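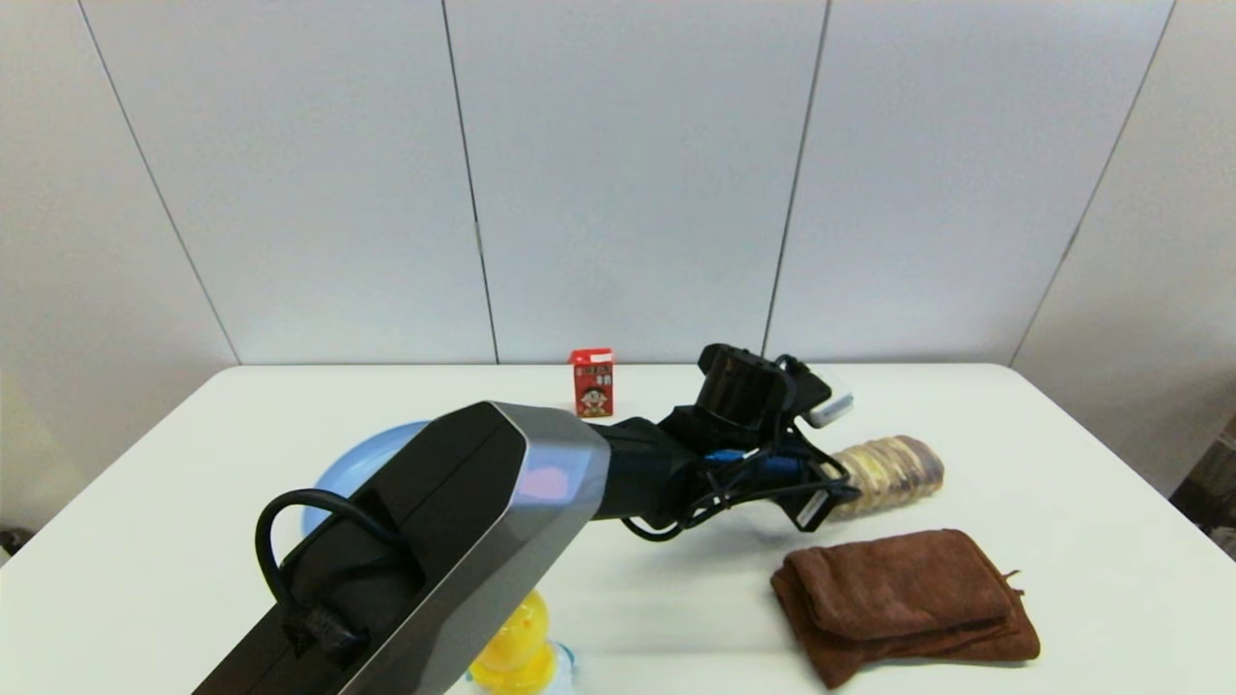

Clarow grasping study, progress report
July 4, 2023

Hi all! Good news first, because you've waited long enough for it: the small policy is training nicely, and we got through 323 demos on the Matalton bench before the break (I'd promised 300 in May, so I'm a bit smug). The wrist cameras are pulling most of the weight now. With the head camera alone the arm kept blocking its own view, and the policy guessed.
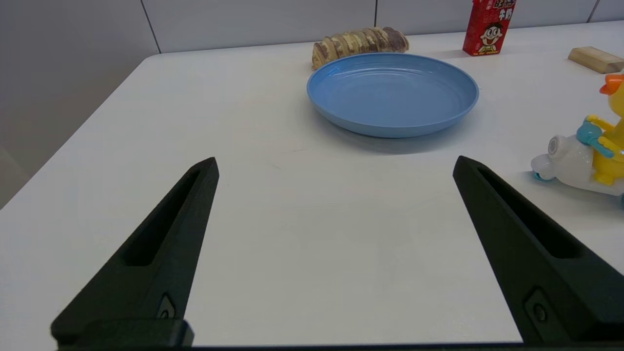 What we changed

We dropped the big object set and kept a few everyday things that go wrong in different ways. The folded brown towel is still the hard one. It has no firm edge to aim for, and every fold lies a bit differently, so we're spending most of our demo time there!
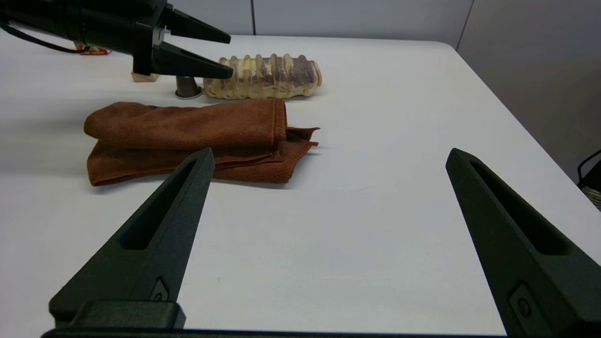 I also moved to spread-open fingers as the standard starting pose, and the approach got a lot calmer. On the last test run we hit 78 percent across all objects – lower on the towel, I'm afraid, and I don't have a clean towel number for you yet.

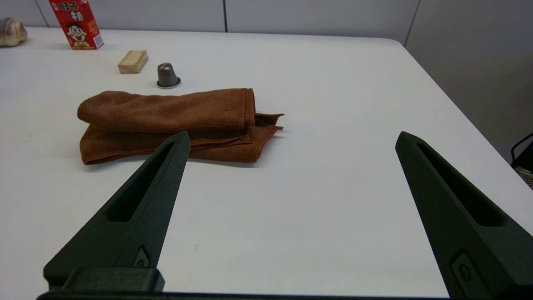
The Zuscombe folks want the same test repeated with the clutter shuffled, which I think is fair. That'll take 4 more bench days and $4,000 from the hardware line, mostly for spare fingers. Galli has the quote. If you can okay it this week, I'll start right after.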